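Ticket 2000: Right arm loses position over the open case, cable suspected 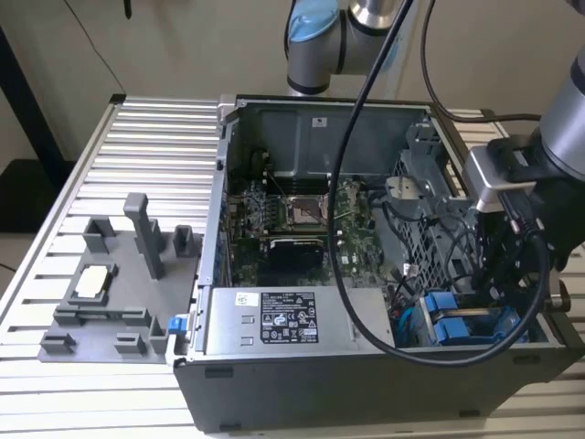
Irholm Shared Workshop / Automation Group

Status: Open, workaround in place
Opened by: Thierry Lefèvre
Date opened: August 22, 2022
Bench: Besson
Job: CPU placement in a desktop tower, two arms

Problem

The right arm stops partway through its move into the computer case and reports a position error on the wrist. The left arm is not affected. The tower is on its side with the panel off, the socket is open, and the CPU is waiting in the pocket of the printed tray. The program is the same one we have used since February, apart from the changes listed below.

The error does not come up every time. It failed 6 times out of 10 on the first set of runs. It always happens on the way in, when the wrist turns toward the drive cage. I have never had it on the way out.

Changes since the last good run

- Tray reprinted with a taller center post.
- Case moved toward the right arm to make space for the tray.
- Black cable rerouted from the top of the frame. It now hangs in a wide loop across the case before it goes back up to the right arm.
- Zendura (the job runner) updated on the bench PC.

Log

Entry 1, Thierry
Restarted the controller and homed both arms. Ran the job with no CPU in the tray. Same error at the same point in the path. Chip and socket are not the cause.

Entry 2, Thierry
Put the previous version of Zendura back on. Error still there. Put the new version on again and left it. Please do not roll it back a second time, it wipes the saved tray positions and I had to teach them all over again.

Entry 3, Thierry
Took the case off the bench and ran the path over the bare rails. 10 runs, no error. Put the case back and got the error on the second run. At this point I thought the fingers were touching the drive cage, so I checked the gap at slow speed. They clear it. The blue drive carriers are lower down and not in the way either.

Entry 4, Thierry
Watched the cable during a slow run. When the wrist turns, the loop drops into the case and drags on the edge of the metal. On one run it caught and pulled tight, and the error came up right then. I held the loop up with a broom handle for the next runs, standing outside the marked area, and they all finished.

Entry 5, Nerance build team
We had something similar on our own bench. The loop was too long and the weight of it was enough to trip the wrist limit even when it didn't catch on anything. Try tying it higher before you change any settings. Do not raise the force limit to get past this. You will bend socket pins.

Entry 6, Thierry
Force limit left alone. Tied the loop up to the frame with 2 hook-and-loop straps. Ran the job 10 times with an old CPU. No position errors. One run stopped for a different reason: the gripper closed on the edge of the tray pocket and did not pick up the chip. That looks like a teaching mistake on my side and I will open a separate ticket if it comes back.

Workaround

Before running the job, check that the cable is strapped up and stays clear of the case through the whole wrist turn. Do one pass at slow speed with the gripper empty. If the cable touches anything, stop and move the strap.

Still to do

- Replace the straps with a proper clamp. There is one in the parts drawer but the screw does not fit our frame.
- Check the second cable, the one that runs behind the wrist, for wear where it bends.
- Shift the case back to the left. This needs a narrower tray, so it has to wait until the printer is free.
- Clip the SATA cable out of the way inside the case. It has not caused a stop so far, but it is loose and close to where the fingers travel.

Notes for anyone using the bench

Leave the straps on. If you need the arm for another job and have to take them off, write it in this ticket. The taught positions are saved under the tray name, with the old tray kept as a separate entry. Do not load the old one with the new tray on the bench, the center post is taller and the left arm will hit it.

Ticket stays open until the clamp is on.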